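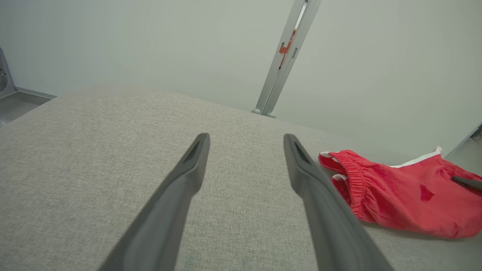 A crumpled red garment with a stretchy, gathered waistband, resting on gray fabric.

Why Does Stretchy Stuff Snap Back?

Grab the waistband of your comfiest shorts or pajama pants. Pull it wide with both hands, then let go. Snap! It jumps right back to the size it was before. You probably do this every single morning without thinking about it, and there's some really great science hiding in there!

The secret is elastic. Inside the waistband there is a band or a bunch of thin threads made of rubber or a rubbery material. If you could zoom in far, far closer than your eyes can see, you'd find that rubber is made of long, skinny chains called polymers. When the rubber is resting, those chains are all tangled up like a bowl of cooked spaghetti. Pull on it and the chains straighten out. Let go and they curl back into a tangle, pulling the whole band in with them.

So where do the wrinkles come from?

Look at the waistband in the photo again. See how the cloth is bunched into little ripples? Those are called gathers, and they are there on purpose. The cloth itself usually can't stretch as far as the elastic can, so the person sewing starts with extra cloth. They stretch the elastic out, sew it to the cloth while it's long, and then let it relax. The elastic shrinks back, but the cloth is still just as long as ever. It has to go somewhere, so it scrunches up! (Sewers have a fun word for this: ruching. Say it "ROO-shing.")

Try it yourself

You will need a wide rubber band, a strip of tissue paper, and 4 small pieces of tape. Ask a friend to help, because this one takes more than two hands.

Cut the rubber band so it makes one long strip. Have your friend hold both ends and stretch it gently along the table. Keep your faces well back in case it slips! Lay the tissue paper on top and tape it down in 4 spots, with one at each end and two in between. Now your friend can slowly let the rubber band relax. Watch the paper puff up into hills and valleys. You made gathers!

What happens if you use a longer piece of paper? What if you stretch the rubber band only a little?

Words to know

Elastic: able to stretch and then go back to its first shape.
Polymer: a very long chain made of tiny parts joined together.
Gathers: small folds made when cloth is pulled in tight.

Written by Dennis Pearce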